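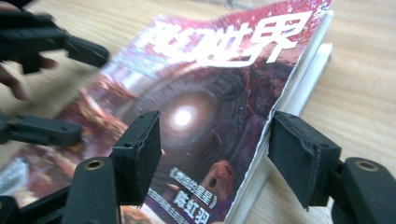

Wellance opens up its grasp planner

Good news for anyone who has ever watched a gripper fumble a paperback – the folks at Wellance in Cotbridge have put version 2 of Nelis, their grasp planning software, up for free download this June. The new release picks its hold from 4000 recorded demonstrations, twice the 2000 behind the first one, and it takes much more care with floppy things like magazines, where a pinch along the page edges is often the kindest choice. Setup notes are on the Lenihan project page, and questions are very welcome there.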